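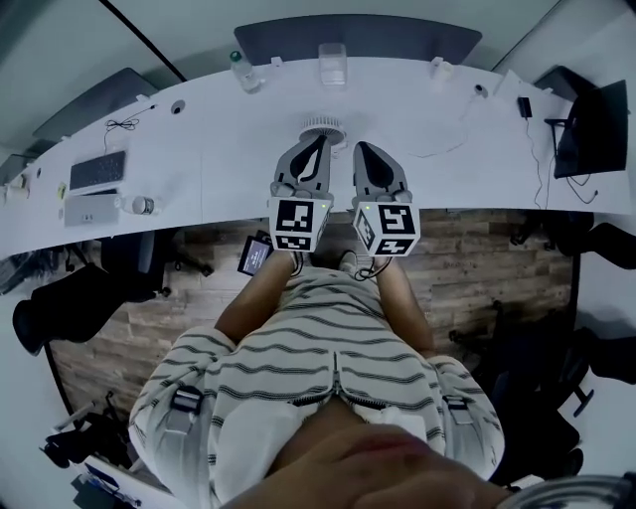

I have finally, finally moved the sewing corner out of the bedroom and into the little back room, and I am so happy with it I could sing. The desk is the thing that changed everything. It's long and white, and after six years of working at a card table (with a wobble I fixed every week and which came back every week) I can't get over how much room there is. The small white fan gets to live near the middle of it now, with its round ribbed grille, and I love that it's white on white and just sort of melts into the desktop. The zip-front top with the dark wavy stripes is my new favorite thing to wear in there too! Loose sleeves that end near the elbows are perfect for desk work, and I wish every top I owned had them.

So, the move. I started on a Saturday in August with two boxes of fabric and a lot of confidence. Yamuna came over to help me get the desk up the stairs, and we had to take the legs off on the landing because the turn is so tight. It went back together in less time than it took us to eat lunch!

Then came the buttons. I've been collecting them since high school and had never counted, so of course I sat down on the floor and counted. 1706! I sorted them by color first, hated it, and sorted them again by size. The 217 tiny shirt buttons have their own jar and the big coat ones went into a cookie tin from my aunt Indira.

I still want a pegboard for the scissors, and a better lamp for the evenings, because the ceiling light in there is hopeless once it gets dark. The room faces west, so it gets really warm after lunch, and having the fan at arm's length makes such a difference (keep your tissue pattern pieces under something heavy, though).

Next up is a winter coat for Yamuna, in a green wool I've been saving for ages. I cut the lining out on Sunday, all 10 pieces of it, and I didn't have to kneel on the floor once!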